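Vement starts street lighting renewal in the Lonura district

Vement, a company for public lighting, begins in February with the renewal of the street lighting in the residential district Lonura. In total 1,002 lamps will be replaced. The works take 30 weeks and are done street by street, so that no street is without light for more than one night.

The new lamps can be dimmed from a distance. Between midnight and five in the morning they will burn at a lower level, except at crossings and near bus stops. For this the company works together with Bosman, which delivers the control system.

"Residents told us two different things," says Liesbeth Segers, project leader at Vement. "Some of them want more light on the pavement when they come home late. Others cannot sleep well with the light in their bedroom. With the old lamps we had to choose between the two."
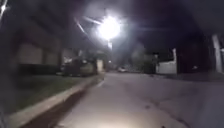 Glare was the complaint that came back most in the survey which Vement held last autumn with 200 households. Many people wrote that they look into the lamp before they see the street. On a dark residential street a single very bright lamp draws all the attention, with a wide halo around it, while the trees and the eaves of the roofs almost disappear in the black. The new lamps have a flat glass and a shield at the back, and they give a warmer colour of light.

A trial with 22 lamps was held in the Miletti quarter. Ward Verbeke, lighting engineer, measured the light there on the pavement and at the house fronts. On the basis of his measurements the shields were made longer.

Residents receive a letter two weeks before the works start in their street. They are kindly asked to keep the parking places under the lamps free from eight in the morning. After the works, they can ask for an extra shield if the light still falls into a bedroom. This is free of charge.

Contact for the press: Femke De Haan, communication department, Vement.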